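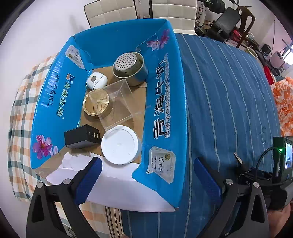
Teteo Residential Services

Section 4. Setting up the small-items box

4.1 Purpose

Each room in Iturra House and Warkonberg House is to be provided with an open box for small household items. The box is intended for things that have no shelf or drawer of their own: lidded tins and tubs, clear cases, USB chargers and similar. It does not replace the kitchen cupboard or the medicine cabinet.

A printed cardboard carton of the kind used for milk is suitable once it has been cut open. The printing on the walls may be left as it is. Old product stickers may also stay in place unless they are peeling.

4.2 Preparing the carton

1. Confirm that the carton is dry and has no smell. Reject any carton with a stained floor.
2. Cut away the top and open the front so that a hand can reach the back corners without tipping the box.
3. Leave a rim at least 20 mm high along the front. Small round items will otherwise roll out.
4. Press the side walls upright. Tape any flap that falls inwards.
5. Lay a sheet of plain white paper on hand for the front rim. It may be folded over the cut edge and renewed when soiled.
6. Place the box on a level surface. A made bed may be used while the contents are being sorted, but the box is not to be left there.

CAUTION: Cut cardboard can be sharp. Keep the blade pointing away from the body and close it before setting it down.

4.3 Arranging the contents

1. Stand tall metal containers at the back, with perforated lids facing up.
2. Lay clear acrylic boxes in the middle of the floor. They are easily overlooked and should be set down before anything is placed beside them.
3. Put loose lids flat. A lid may overlap the item next to it provided that it does not lean on anything fragile.
4. Place the charger at the front with its ports in view.
5. Place white tubs and other shallow round containers near the front rim, where they can be lifted out from above.
6. Fill any remaining gap with one small item only.

Note: The contents of one box should not weigh more than 800 g in total. Heavier articles belong on the lower shelf.

CAUTION: A charger kept in the box must be unplugged. Do not run a lead over the paper or through a hole in the cardboard. Lumport multi-socket units are issued separately and are covered in Section 7.

4.4 Checking round plastic containers

Round containers should be taken out and checked one at a time on a table with a cloth laid over it. Move bowls and other crockery towards the far side before beginning.

1. Hold the container by its sides. Do not press on the flat face.
2. Look over the outer ring and the raised rim for cracks.
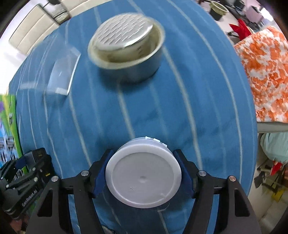

3. Look next at the recessed centre. Moulded dimples, nubs and faint embossed symbols are part of the container and are not to be recorded as damage.
4. Wipe the recess with a dry cloth.
5. Read any markings on the side. If a container carries measuring marks that are no longer legible, label it "storage only".
6. Return the container to its place near the front rim.

Note: If the table is round, keep containers well in from the curved edge and smooth out any large folds in the cloth.

4.5 Renewal

The carton is to be replaced every April, or sooner if the floor sags. Flatten the old carton and place it with the paper recycling. Record the change on Form 2, quoting the room number.

Issued 2023-02-13. Replaces all earlier versions of Section 4.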